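Search this site Search
Home Features Local Money Archive Contact

The Rent Letter on My Fridge

By Heloísa Leite
July 3, 2023

I have a letter on my fridge, held up with a magnet shaped like a lobster, and it says I owe $914. I've read it so many times that my daughter can do it from memory in a funny voice. It came from the county's housing assistance office, and what it wants is money back. An overpayment, they call it. According to the letter I was given too much help with my rent last year, and would I please return it within 17 days.

Well! I'd reported everything. When I picked up extra hours at the Tavares bakery I filled out the change form, walked it down to the office on Skostby Street, and got it stamped by a very nice woman with a cold. I still have my copy (stamp and all, a bit of coffee on the corner). What I didn't know is that the form goes into one system and the rent subsidy gets worked out in another, and the two only talk when somebody makes them.

So I called. I was on hold for 47 minutes, long enough to fold two loads of towels and start resenting the flute music. The man who finally picked up could see my form. He could see the date on it! He just couldn't do anything about the letter, which belonged to a different unit, and that unit doesn't take calls. You write to them. By mail.

I told this story at the laundromat and a woman by the dryers started laughing before I'd even got to the flute. Her letter was for $3490. She'd been paying it off at twenty-five dollars a month and had never asked for a hearing, and I don't blame her one bit. The word "hearing" is on page four, in a paragraph about record retention, and it sounds like something you need a suit for.

You don't need a suit. I found that out from Natanael Godoy, who runs a tenants' advice table out of the Okidska library branch and has sat through more of these than he'd like. Mine would be by phone, he told me, with one hearing officer and one person from the agency. He had me write out what happened in order, on one page, with the stamped copy behind it. "Ask for the hearing first and argue later," he said, and he made me put the request in the mailbox that same afternoon while he watched from the steps.
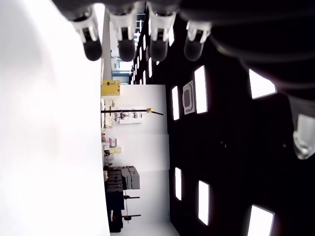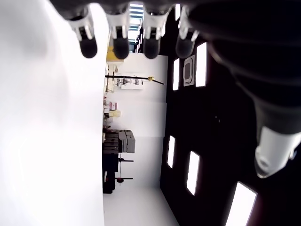
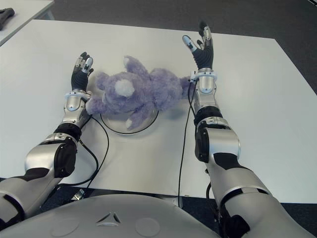

The other thing he pushed me on was asking, in writing, for collection to stop until a decision was made. I would never have thought of it. My notice mentions it in one half of one sentence, and you have to tick a box that looks like it's part of the border.

My hearing is in August. I may lose, and if I do I'll pay it back in small bites and grumble the whole way. But I keep thinking about that woman and her twenty-five dollars. She works nights. She has a stamped form too, she told me, in a shoebox somewhere, and I've given her Natanael's table hours on the back of a Dotside receipt. Last I heard she was looking for the shoebox.

Contact the editors | © 2023 All rights reserved | Back to top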